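About Mitari Airstrike Review

Mitari reads what militaries publish about their own airstrikes, and then reads it again, slower. We are a small research office in Callelbridge. We have 7 staff, one good kettle and a great many binders.

The work started with a single press statement that used the phrase "regrettable outcome" four times and the word "people" zero times. Our first archive, Burkasetti, grew out of that afternoon's bad mood. As of 31 Dec 2022 it holds 231 official statements on reported civilian harm, each filed beside the local accounts of the same strike. In 76 of them the official version was later revised, usually late and in a smaller typeface.

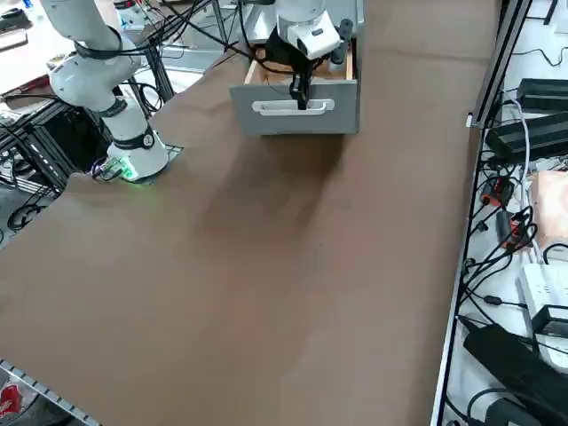
One reader of the archive wrote in to say that we are too polite, and that a ministry which needs two years to find its own flight log should be told so in plainer words. Another, in the same week, thought we were far too rude. We have kept both letters and changed nothing.

Our funding comes from reader subscriptions and the Thoroddsen grant, renewed each March after a form of startling length. We take no money from governments or arms makers, who have so far borne it well.

Corrections are welcome. Send the strike date, the place and your source, and we'll reply once we have checked it.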